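Menu Home Threads Topics Search Log in
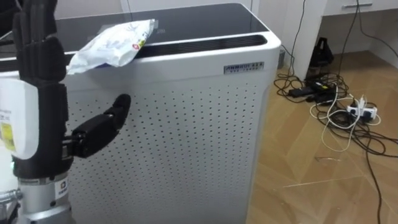
Thread: collecting pick-and-place demos in furnished rooms
Lindalva Arruda

1/ Notes from the Zundau home set, January block. I run collection, Rosângela Aguiar runs labeling. Posting the parts we keep getting asked about, mostly protocol and what we throw away.

2/ The unit of work is an episode. One operator, one arm doing the task, one instruction in plain words, start pose to release. The current family is "move the object from the top of the appliance to X" and its reverse. Bottles, pouches, small boxes.

3/ Appliance tops are underrepresented in our older data. Almost everything before this block was tables and counters. A policy trained on that set treats any flat surface at waist height as a table and plans the approach accordingly.

4/ The air purifier is a good case. Glossy black panel on top, a long slatted outlet at the rear of it, perforated front. The reflection shifts with head motion and our depth estimate on the gloss is bad. We log the raw depth anyway and let training decide what to do with it.

5/ Soft packages are the slow class. The white pouch on the panel hangs over the edge of the top, and its outline is different after every placement. We don't reset it to a fixed shape. The operator drops it, checks that it stays put, and starts the episode.

6/ Rigid bottle, held against the palm with fingers curled over the top, thumb out to the side: we label this "open thumb hold" and keep it apart from the full wrap. The first version of the schema had them in one bin. The grasp classifier was useless until Rosângela split it.

7/ Splitting meant relabeling. She pulled 100 episodes at random, labeled them twice with a gap between passes, and compared. Disagreement was nearly all in the transition, where the thumb is on its way to closing. We now mark the transition as its own segment and leave the hold label off it.

8/ Fingers block the view. With the camera at head height and the hand raised close to it, part of the object is hidden for long stretches. We tried asking operators to hold objects lower. It gave cleaner video and worse data, as the arm paths stopped looking like anything you would do in a real room. Dropped that rule.

9/ Clutter policy: the floor stays as it is. Power strip, adapters, cables under the desk, what looks like a bag or case against the wall. We clear only what the base could roll over during the episode. If a cable crosses the drive path, it gets moved and the room state gets a new ID.

10/ Room state ID is the field people skip when they copy our format. Don't skip it. Without it you can't hold out a room properly, and your validation split will share furniture with your training split. Ours did for most of the Henalov run and the numbers looked great.

11/ Per object and surface pair we take 20 episodes, then change something: object pose, base distance, or lamp. After 3 changes we retire the pair. More than that and the success curve on held-out rooms went flat for us. Your objects may behave differently.

12/ Failures stay in. A slip, a miss, a pouch dragged off the edge - all kept, tagged with the segment where it went wrong. The only episodes we delete are the ones with broken timestamps or a person's face in view.

13/ On timestamps. Hand joints and head video come in on separate clocks. We sync at start and end of episode and interpolate. If drift between the two sync points is over 3 video frames, the episode goes to the reject folder. Mostly this hits long episodes late in the session.

14/ Instructions are written after collection, by someone who wasn't the operator. Operators write what they meant to do. Labelers write what happened. For "put the bottle next to the pouch" those two differ more often than I expected.

15/ Someone asked about text on packaging. We don't transcribe it. Small print is rarely legible at our resolution, and a half-read brand badge in the labels is worse than none. Object names are generic: bottle, pouch, purifier.

16/ The Furtado export script is updated with the transition segment. Old files load, with the field empty. If you're on the Fustimex loader it will warn once per file - ignore it or pin the previous schema.

17/ Next up is the reverse task, floor to appliance top, with the same purifier and a lower start pose. Wrist clearance near the front panel is the open problem. Rosângela wants contact with the panel labeled as its own event and I've agreed to try it for one room.

18/ Questions on the schema go to Rosângela, questions on the rooms to me. Replies are open until 6 p.m., then I'm back on collection.

Contact | © Lindalva Arruda | Back to top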